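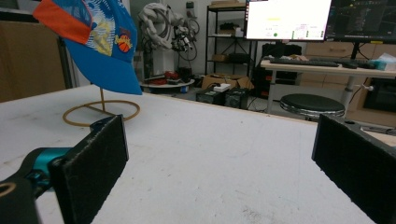
Lina Shboul
@linashboul · 31 May 2026

Spent the morning sorting the fan gear I've been putting off since January. Caps first, then the jerseys. 

I collect basketball stuff, mostly blue and orange, and mostly caps. The wire stands are the best thing I've bought for them. A ring at the bottom, one upright rod, and the cap sits on top. They take up almost no room and the crown keeps its shape.

Before the stands I stacked the caps inside each other in a drawer. Don't do that with printed crowns. Two of mine have a crease across the design that I can't get out.

If a cap has gone soft, stuff the crown with tissue paper overnight and then put it back on the stand. Leave the brim alone. Kumiko Takagi tried to flatten one with an iron and it has never looked right since.

For cleaning I use a damp cloth on the sweatband and a dry brush everywhere else. I bought a bottle of Zesik cap foam and didn't like it. It left a ring on a pale one.

Ok, jerseys. These are harder because the fabric slides. You fold one, turn to get the next, and it's open again.

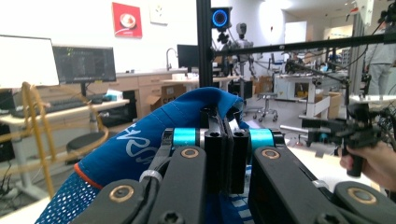 Shiny fabric wants fewer folds. I do the sides in to the middle, then bottom to top once. Any more than that and it slips apart when you pick it up.

Keep the lettering flat if you can. When two printed areas are pressed together in a warm closet they can stick. I put a sheet of plain paper between them - baking paper works fine.

Mesh panels catch on everything. Zippers, rings, velcro. If yours has mesh, fold that part to the inside.

Wash inside out, cold, no softener, hang to dry. Uwe Kohlhase puts his in the dryer on low and says they're fine. I'm not risking it with mine.

Someone asked about boxes. I use the flat Loten ones with a lid, 10 jerseys to a box and no more. The bottom ones get hard creases if you push it.

Labels go on the short end of the box, where you can read them on a shelf. Mine say color and year. I tried sorting by team and kept forgetting where I'd put the practice ones.

Still to do: the scarves, two caps with loose buttons on top, and a jersey with the trim coming away at the hem. Shabnam Usmani has offered to sew the trim - I need to find orange thread first.

Scarves tomorrow, probably. If you have a good way to store them without fold lines, reply here.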